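Robots that tidy up? Give it a while yet

Jun 27, 2018

I've spent a good part of this month asking people when I'll be able to stop picking toys up off my own living room carpet, and the reply I get most often is a kind of wince.

The reason for asking now is Osholm. The shopfitting and storage firm announced last week that it's going to run a trial at its Sutthorpe returns depot, with robot arms working alongside the people who sort what customers send back. Shelf brackets, drawer knobs, children's bits and bobs, odd straps and packing pieces – all of it comes in jumbled up together, and all of it has to be taken out of a tub one thing at a time and put where it belongs. The trial starts with 2 arms and goes on for 16 weeks.

I like this story a lot more than the usual ones about robot butlers, partly as it's such a dull job. Anyone who has worked a returns desk (I did two summers of it, badly) knows that the work is nearly all rummaging. You put your hand in, you feel something, you pull it out, you decide what it is. Your eyes are hardly involved half the time! And a toddler can do the first three of those, which makes it all the more annoying that machines find it so hard.

The person I pestered most was Shahab Akbari. He runs the Flerine project, which is supplying the software for Sutthorpe, and he was very patient with me on the phone even when I kept steering him back to my carpet.

"People see a robot weld a car door and think, well, a sock must be easy," he told me. "But the car door is in the same place every time. The sock has never been in the same place twice in its life."

He wouldn't be drawn on how soon any of it might turn up in a house. What he would say is that in Flerine's own practice runs this June, the arm got hold of the item it was going for 86 per cent of the time. I said that sounded rather good. He said to imagine a kitchen helper who fumbled or missed that often, and then tell him if I'd let them near the wine glasses. Fair enough. 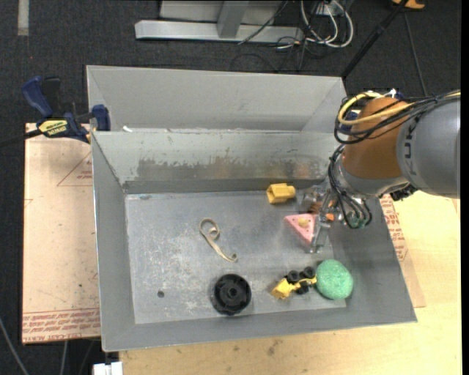
Mixed tubs are the bit I find interesting, and they're where the chores question gets properly knotty. A warehouse that only ships boxes can tune everything for boxes. A family toy chest, or a returns tub, gives you something different each go. Think of a toy truck lying on its side with its wheels in the air, then a floppy beige strap with a curl at one end, then a round green thing with a speckled surface, and a pink wedge that looks like a slice of fruit with the gripper right up against it. Each of those wants a different sort of grab. The truck has a cab at one end and a skinny chassis at the other, so where do you take hold? The strap is nearly flat to the floor of the bin for part of its length. And a round black wheel or cap close up to the front wall leaves precious little room for a metal finger to get down beside it. I'd do the lot in ten seconds with one hand while talking to somebody. A machine has to work out every one of them from scratch, and then get its own bulky wrist and all those cables down into the bin without hitting the sides.

Akbari says corners and walls are what the team grumbles about most. Something in the middle can be approached from nearly any direction. Push it up against the side and most of those ways in have gone. His lot have tried teaching the arm to nudge an item out into the open first and then pick it up, which is just what I do with the last olive in the jar. It helps, he says, but it's slow, and slow matters when there's a lorry waiting.

Not everyone I spoke to was so gloomy. Van Loon, the laundry and linen hire people, are a bit further down the road with a simpler job. They have a machine that lifts towels out of a trolley and drops them on a belt, and the woman who showed me round their site seemed really pleased with it. It doesn't fold. It doesn't know a bath towel from a hand towel. It picks up a towel, any towel, and if it gets two by mistake a person further along pulls them apart. She told me her staff hated that end of the line and haven't missed it one bit.

That's the sort of help I can imagine arriving first, to be fair – one boring movement, done over and over, with a human close by for the muddles. Osholm is planning much the same at Sutthorpe. The arms will empty the tubs and the staff will carry on deciding what's fit to go back on sale, what gets mended and what gets binned. The firm says no jobs will go during the trial. I asked what happens after it and was told that would depend on the results, so I'll be asking again in the autumn.

As for the house, I put it to Akbari straight. If I bought an arm tomorrow and bolted it to the coffee table, could it clear up after my two? He laughed for quite a while. Then he said it would probably manage the building blocks, if I didn't mind waiting, and that I should keep it well away from anything with a ribbon on it.

Osholm expects to publish the first figures from Sutthorpe once the 16 weeks are up, and Akbari has promised to let me come along and have a go against the arm before then. I've started practising with the toy box.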